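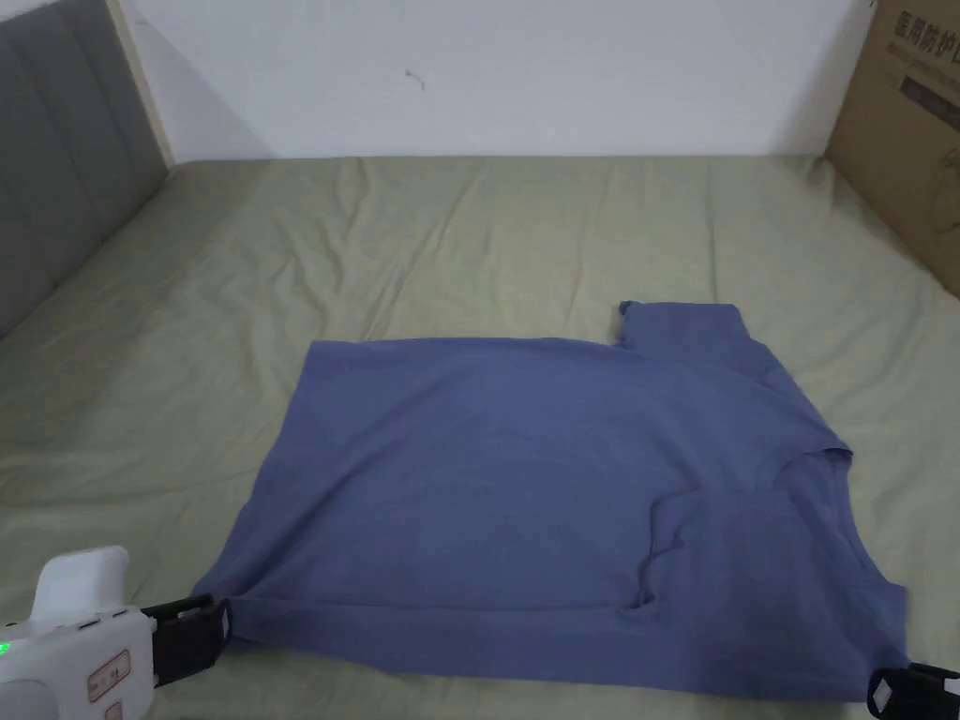
Folding a T-Shirt on a Flat Sheet: Gallery

Category: Laundry & Linens > Folding
Search this site Enter keyword Go

Posted Jan 27, 2018 by Manouchehr Taheri

Notes on short-sleeved cotton shirts, folded on a sheet instead of a table. The target is a stack 10 inches wide, to suit the Kunness drawer insert. Method is the same as in the May gallery on pillowcases.

1. Blue T-shirt, partly folded, hem held at both lower corners. Keep tension on the hem while the side panel is squared. A crease left in the panel at this stage carries through every later fold.

2. Same color of fabric, bunched on the pale green sheet. Cotton in a heap should be opened from the hem, then laid flat and smoothed toward the collar. Wrinkles in the sheet transfer very little to a medium-weight knit. Pull the sheet taut for thin jersey.
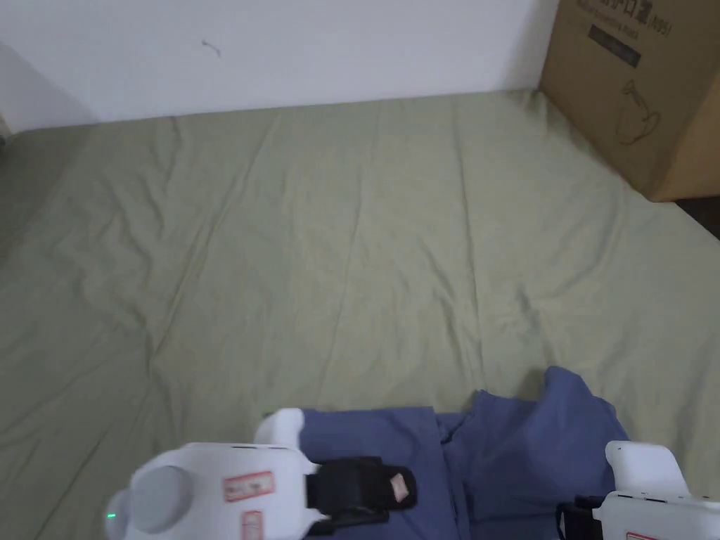 Should the sleeves be folded before or after the sides?

After. Bring the side panel in first, then turn the sleeve back along the panel edge so it does not pass the center line. On long sleeves, make a second turn down toward the hem.

Stack no more than 12 shirts per insert. Above that the lower ones take a hard crease at the fold.

Tags: t-shirts, cotton, folding, drawer storage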